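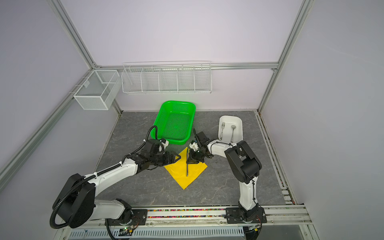
Tevine open day recordings

Bimanual handling of a yellow cloth and tableware, recorded during the Osent lab open day, Feb 19, 2019. Visitors watched in groups of 20. Contact: Lorraine Ellery.

Setup

Two arms on a shared front rail, parallel grippers, green basket at the back of the cell. Fixed and wrist views are stored separately. 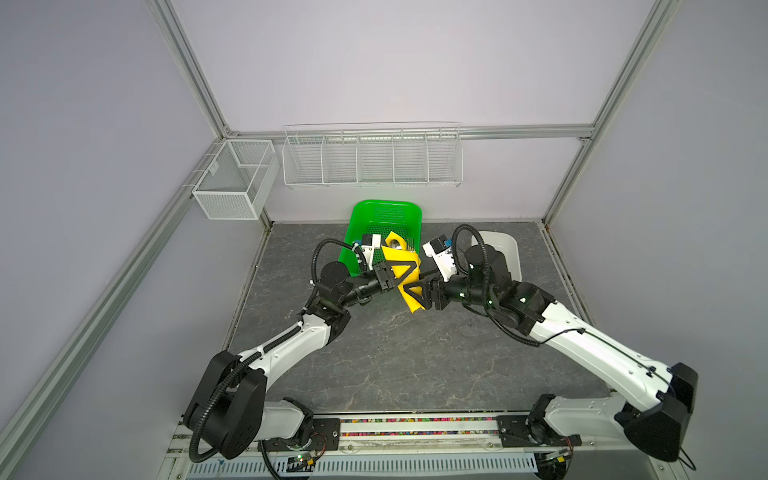

Episodes are capped at 60 seconds – longer runs were dropped. Operator changes are logged in sessions.csv.

Wrist views are not rectified. Expect motion blur on the cloth. 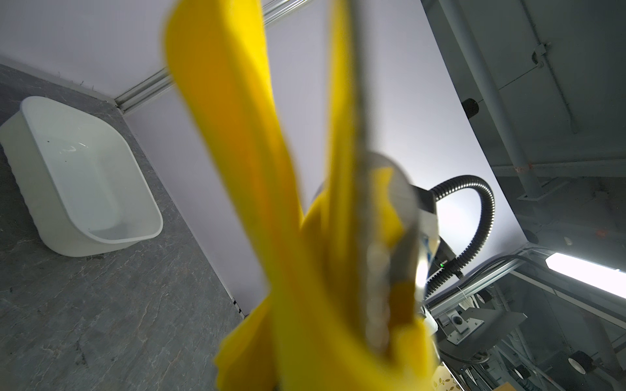
Known issues

Audio is missing from 3 episodes. Timestamps before the July re-export drift by up to 40 ms.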